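Tellamum grasping study: frequently asked questions

What does the method do?
It lets a two-arm robot learn to pick up soft and hard items with one shared policy. Each arm used to have its own.

How much training data did you use?
3,000 demonstrations, recorded over 6 weeks.

Which items are hardest?
Fabric pouches. Their outline changes with every touch, and drawstrings can snag a finger.

Can I get the code?
Yes. Write to Tove Ladefoged at Hviid.

Will there be more tests?
A run with 125 new items starts in July.

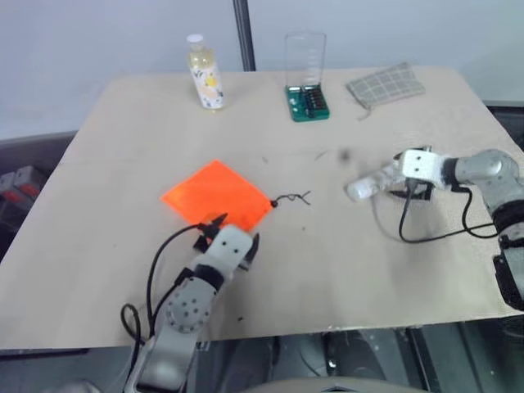
Both arms at the table, the left one at the orange pouch.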